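The Lamp Room at Trokstead
What happens to a finishing crew when the tidying gets handed to a machine

27 Jan 2018

The first thing the day crew at Trokstead asked for was a different floor mat. The company had spent most of a year planning how to bring automation into its furniture and display business, and the request that came back from the people doing the work was for something softer to stand on. They were going to be in one place longer than before.

Trokstead builds and dresses display interiors: shelving units, lamps, small room settings that go out to showrooms and hotels. The work used to follow a simple pattern. One person set up a unit, a second person checked it against the order sheet, and whoever was free carried the leftovers back to stores. On a busy day a dresser might walk the length of the building dozens of times.

The first change came in June, in the stores, where a picking system called Skukus took over the fetching. It keeps 2,298 stock lines in its records, from shelf pins to lampshades, and brings them out in gray totes. The people who used to do that walking now stand at a bench and check totes. They are less tired in the legs and more tired in the neck. Two of them asked to move to delivery within the first few weeks, and both moves were granted.

The second change has been slower and is still going on. Trokstead wants machines to help with the dressing itself, which means placing a lamp on a shelf, turning it the right way, and leaving the flowers next to it alone. A lamp with a thin arm is a poor thing to grab. The shade marks easily and the arm bends. A person learns in a morning where to hold it and could not tell you afterward how they knew.

So the company is having its own dressers show the machines how. They work with grippers held in the hand, and each session is recorded by small cameras. The recordings go to Quan, the firm that does the training. Quan does not want perfect runs only. It wants the fumbles too, and this took some explaining on the floor, where a fumble has always been something you fixed before the supervisor came around.

A session lasts 15 minutes. After that the dresser takes a break or goes back to ordinary work. The limit was not in the original plan. It was set after the first month, when wrists began to ache and the later recordings in each batch were noticeably worse than the early ones. Dressers may do three sessions in a shift, and they are paid a small addition to their hourly rate for each.

The pay was the part that needed the most talk. Management first treated the sessions as training, to be paid at the normal rate. The dressers said it was the other way around - they were the ones doing the teaching. One woman who has worked there since the old building put it to me this way: "If I show a new girl the job, I get the trainer's rate. I don't see why it's less for showing a machine." The company came around to her view, though it took until fall.

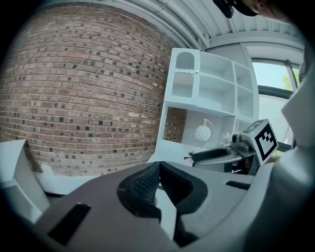
There is also the plain question of what happens when the machines have learned enough. The company's answer is that dressing work has been growing and that it has trouble hiring for the late shift. It has promised in writing that no dresser will lose a job to the system for two years. People I spoke with had read the promise carefully. Several pointed out that it covers dressers by job title, and that a title can be changed.

Sarneo, a smaller competitor across the river, went about it differently. It bought a finished system, installed it over one long weekend, and told the staff on the following shift. The equipment worked well enough. But the people who knew which shades were fragile and which shelves ran slightly out of square had not been asked, and for a good while the breakage bin filled faster than before. Sarneo has since put dressers back on part of the line.

At Trokstead the skill is at least being written down, in a way. Dressers have started arguing about how things should be held. Before, each of them did it privately and never compared. There is now a sheet by the time clock with notes on lamps, handles and vases, in several kinds of handwriting, and new hires are told to read it.

Not everyone likes the work. One man on the late shift did a single session and declined the rest. He was not angry about it. He said he thought too much about his hands for the whole evening afterward, and he would sooner just set up the shelves.

The new floor mats arrived shortly before the holidays. The dressers say they are a little too soft.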